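Istwood border post, pre-opening safety check, Tuesday

Inspector: Vasilică Tănase

1. Barrier arms, lanes 1 and 2: OK. Lane 2 is slow to lift. Grease the hinge.
2. Perimeter fence: FAIL. Gap on the Kakivdale side, 4 posts leaning.
3. Floodlights: 17 of 19 working. Spare bulbs ordered from Tosh.
4. Radio link to the police station: OK, tested twice.
5. Truck search bay: OK. Drain needs clearing before the rains.
6. Passenger hall exits: OK. Keep traders' goods out of the north doorway.

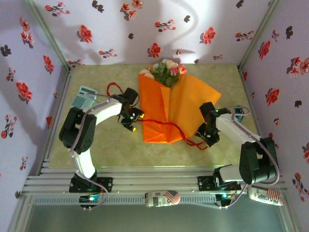

7. Fire extinguishers: 2 out of date. Wender to replace.
8. First aid room: OK. Short on burn dressings.

Result: not ready for cross-border traffic. Recheck items 2, 3 and 7 once the fence is repaired.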